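The Third Page

When Gemma Haslam came to work at Relar, they gave her a badge, a locker key and a binder. The binder had the title "Working Rules for the Sorting Cell" on its back. She read it on the bus to Flullanwood the same evening, and by her stop she had already found two mistakes.

The first one was small, a wrong telephone number. The second was on the third page. Rule nine said that before a person reaches into the bin, the arm must be stopped and the fingers must be closed. Rule eleven said that before a person reaches into the bin, the fingers must be open, so that nothing stays held.

"Which one do you follow?" she asked Crabtree in the morning.

Crabtree was the shift lead. He had a gray sweater for every day of the week and he didn't like questions before coffee.

"Both," he said.

"It is not possible to follow both."

"We have done it for 2,833 runs."

He pointed to the log, where the number was written in blue pen. At 3,000 the people from Idinora would come and look at everything, and then either they would sign the paper for the cell or they would not. Until that day, he explained, he wished to change as little as he could.

Gemma sat down on the stool and started the morning check. She had done such work for six years in another town, in another language, and there the rules had been on one sheet of paper. She remembered that sheet very well. It hung beside the door, and every line began with a verb. Stop. Look. Say it aloud. Reach.

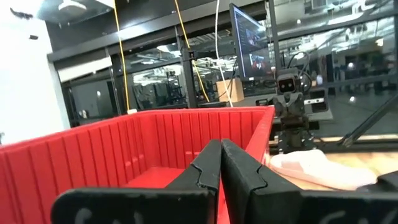

She wrote in her notebook: fingers closed, bin in place, floor of the bin clear. Then she wrote the time, 8:40, and her name. The binder did not ask for the name, but she thought that a check without a name belongs to no one and cannot be trusted.

"You write a lot," said Crabtree behind her.

"Tell me how you do it, please. When you reach in."

He put down his cup. He pressed the stop button, waited, and looked at the fingers. Then he bent over the bin with his hand already out, and there he remained for a moment, like a man who has forgotten a word.

"I look if it holds something," he said slowly. "If it holds something, I stay out. I call the second person, and we open it together, with the bin taken away. If it holds nothing, then it is closed and I go in."

"So you have one rule. It is a good one. But it's not in the binder."

"Everybody knows it."

"I did not know it," said Gemma. "I came yesterday."

He drank his coffee, which took a long time. Outside the door somebody was dragging a pallet over the concrete.

At lunch she typed a new page with nine and eleven made into one rule. She was careful with the words. Where the old page said "ensure a safe state," she wrote "press stop and wait until the arm is still." Where it said "personnel," she wrote "you." The part about the second person took her four tries, for she did not want it to sound like advice.

Crabtree read it standing up. He took a pen from his pocket and crossed out "should" in one place and wrote "must" above it. Then he crossed out his own correction, because he had made it in the wrong line, and did it again lower down.

"Idinora will ask why we changed it so late," he said.

"Yes. And I can answer them."

"What will you say?"

"That I was new – and that I read it."

He opened the rings of the binder, and they snapped so loudly that both of them pulled their hands back. The old third page he did not throw away. He wrote "replaced, Wednesday" across the top and put it at the very end, behind the lists of spare parts. Then he held the pen out to her, so that she could sign the new one first.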